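Can a Costume Really Look "Just Like the Movie"?

You have seen the ads. "Looks exactly like the real thing!" says the box, and there is a hero on the front with a cape flying behind him. Should you believe it? I would wait a bit.

A costume for dressing up as a character is called cosplay, which is short for "costume play." Some people buy theirs ready made. Others sew, glue and paint for months.

Start with the word "exactly." Exactly like what? A movie often uses more than one copy of the same outfit. One is clean, one is torn, and one is made to stretch so a stunt person can roll around in it. They don't match each other, so a costume from a store can't match them all.
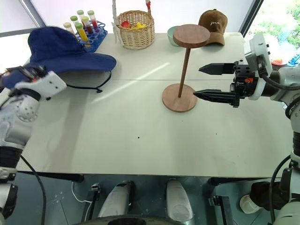 Color is another problem. Movie makers change colors after filming, so a coat that looks black on the screen may have been dark green on the actor. Fans of the space show Girnard have argued over its captain's coat for 6 years, and each side has a screenshot to prove it.

Then there is "one size fits all." Fits all of whom? I tried on a Flirkside cape with that label, and I could have shared it with a horse.

Some sellers use the word "authentic." It sounds like a promise, but ask what they mean by it. The shape? The cloth? The buttons? If they can't tell you, it is just a nice word on a box. 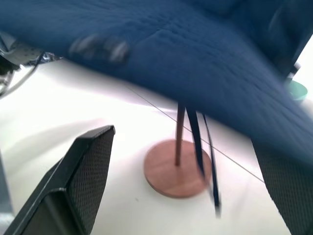 Gobnait Mac Suibhne thinks I am too grumpy about all this. "My Girnard coat has the wrong collar and I wore it to 3 parties," she wrote. "Kids knew who I was right away. Isn't that the point?"

Maybe it is. But then the box could say "people will know who you are," and I would have no complaint.

Before you spend your allowance, look for photos taken by buyers. Check what comes in the package, too – boots and gloves in the picture are often sold separately. Measure yourself with a grown-up and compare the numbers with the size chart.
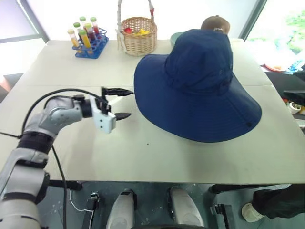
Is Homemade Always Better?

People say so. I have doubts about that as well. Glue peels, paint cracks, and cardboard armor does badly in the rain. Darragh Sheehan made a helmet 10 times before he could see out of it. He does love that helmet, though.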